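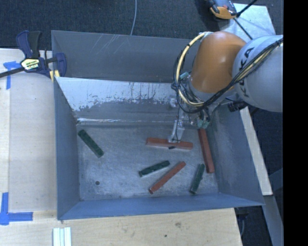

I moved from Pradus back to Allari in March, and the thing I still can't get over is how bad we've become at putting stuff away for good. I mean the boxes, the garage, the shed, the drawer with the dead batteries. My removalist quoted me on 11 cubic metres and I laughed, and then he filled the truck. Colour was what saved me in the end. A reddish-orange block in a big gray-blue bin is dead easy to find, and so is a camping stove in a bright bag, whereas my nine identical brown cartons might as well have been buried in the yard. I paid $1,280 to shift them and I reckon half haven't been opened since the last move.

My sister-in-law's answer is self-storage. There's a Studa place out past the servo and it costs her $2,215 a year, for a couch she doesn't like and a kids' bike nobody fits anymore. I do get it (throwing out a bike feels mean!) but that's a decent holiday, every year, spent on not deciding.

So my view, for what it's worth, is that councils should bring back the hard rubbish week - the proper one, where everyone's junk sat on the nature strip and half the street wandered past after tea having a squiz. Allari swapped it for a booking form. I booked a Tuesday pickup and not one neighbour got a look at my perfectly good bookcase before it went in the truck.

Waweru still does it the old way, and my mate there got a barbecue out of it.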